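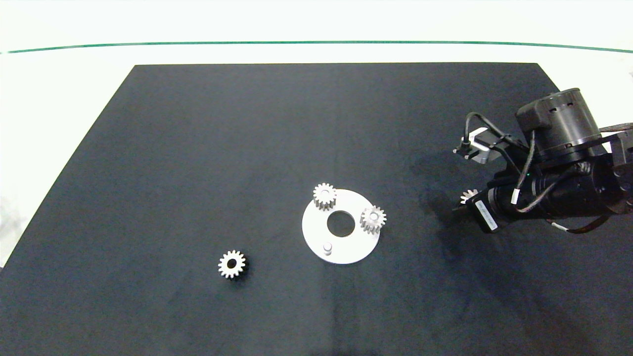 White disc and peg on a black mat.

Natstead Statehouse Open Day, 23 July 2021

I'd never set foot in the statehouse before, which is a bit embarrassing for somebody who complains about it as much as I do! So when they opened the doors to the public I drove over from Stastberg, found parking behind the Kunow Building (free, bless them) and got in the security line behind a family with a very large cooler.

The tour itself was fine. You get the rotunda, the old press room, a portrait or two, and then the House gallery, and that was what I'd come for. The redistricting hearing was running in Room 102 the same afternoon, and the guide mentioned in passing that we were allowed to sit in. Most of our group went for lunch. I stayed, and I'm glad – it was far more interesting than the portraits.

The fight is over the Caldeira district. The majority wants to split it down Route 86, and the minority says that cuts one neighborhood in two and makes sure neither half elects anybody it likes. I came in thinking I knew which side I was on (and I still mostly do), but the clerk's map showed a river crossing I had clean forgotten about, and it does make the old line look pretty silly too.

Public comment was limited to 2 minutes each, with a buzzer. A farmer got buzzed in the middle of a word. The chair let him finish, then got scolded for it by his own side, and there was a good bit of grumbling before things settled down.

They handed us the draft plan on the way out, all fine print, and I've been reading it at the kitchen table since.

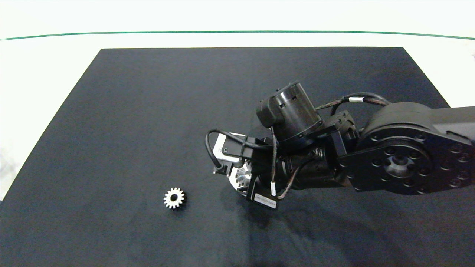
A reader in Caldeira writes that the hearing in February was much rougher, with people standing in the hallway and the sound going in and out, and that the petition against the split had 500 names on it before the summer. I hadn't heard about that one, so I've asked where to find a copy. The next hearing is open too, and I'm planning to go back with a sandwich.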